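Right, October is here and I have finally started The Great Drawer Emptying. Thread for anyone else who owns too many small things and not enough places to put them. 1/

Background: we moved into the flat on Fleltum Road in spring and every odd little object went into whichever drawer was nearest. Bedside, hall, kitchen, the one under the telly. All of them full. None of them making sense. 2/

So the plan is to do one drawer an evening, tip it into a cardboard box, carry the box to the bed, sort it there. That is the entire system and I love it so much. 3/

Why the bed? It's the right height if you kneel on the floor, it's soft so nothing rolls off and smashes, and (this is the big one) you want to go to sleep in it later, so you HAVE to finish. Best deadline I've ever had. 4/

I tried the kitchen table first on Monday. Big mistake. Things just stayed there. We ate tea round a heap of takeaway menus and spare curtain hooks for two nights. 5/

My Fukwood bedside cabinet was the worst of the lot. Lovely thing, smooth runners, but the top drawer is so deep that anything that goes to the back stays at the back. I found birthday candles in there. Why was I keeping birthday candles by the bed?? 6/

Rule one: small box. I began with a huge one from the Skurnico delivery and filled it to the top, then couldn't face it. Swapped to a little one and it's a joy. You can see the bottom of it the whole time, which does wonders for morale. 7/

Rule two: no lid, and don't tape anything. The minute a box can be closed I will close it and put it on top of the wardrobe, and there it will live. I know myself. There are two up there now from the last flat! 8/

Rule three: everything that comes out goes in a pile straight away. Keep, pass on, bin. I used to have a "not sure" pile as well and it was always the biggest, so it's been sacked. 9/

Rule four, and I feel strongly about this one: don't start reading things. Old letters, instruction leaflets, the backs of packets. I lost forty minutes to a leaflet for a lamp we no longer own. 10/

Tonight's box, a few bits in and plenty of cardboard still showing. Flowery bedspread doing its job as a sorting table.

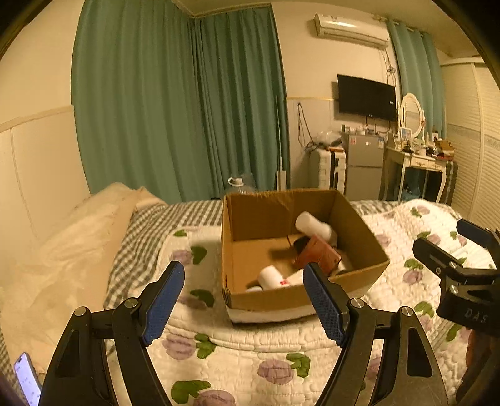 Photo: my own, taken at home. Fine to share with a link back to the thread.

11/

Can we talk about the bedspread for a second, as I'm very fond of it? Purple flowers, green leaves, quilted all over. It came from the Soomro market stall and I'd gone in for tea towels. It goes with absolutely nothing else in the room, checked sheet included, and I don't care one bit. 12/

It's also brilliant for sorting on. The stitching gives it a bit of grip, so round things don't wander off towards the pillows the way they do on a plain duvet. Cylinders are the enemy in this game. Stand them up in a corner of the box if they'll stand. 13/

Running total, for the two people who asked (hello, thank you, I'm thrilled you care): 8 drawers done, 108 things out of the flat. I've been keeping a tally on the back of an envelope. Hair grips count as one thing per handful, I'm not a monster. 14/

My target is 300 by the end of the month. It sounded mad when I wrote it down, but the kitchen drawers haven't had their turn yet and I've seen what's in there. Four potato peelers. Four! I boil mine in their skins. 15/

If you want to try it: one drawer, one small box, 90 minutes at the very most, something good on the radio. Stop when the time's up even if you're enjoying yourself. I carried on till midnight once and threw away the spare door key. 16/

What goes back in the drawer afterwards is a whole other subject. At the moment I'm cutting down tea boxes for dividers and they're working a treat, a bit wonky but the right height. I'll post those when I've done enough of them to look deliberate. 17/

Tomorrow is the hall drawer. Batteries, foreign coins, a bicycle bell, and a key that fits nothing we've ever lived in. Tell me what's in yours, I want the really odd stuff. 18/18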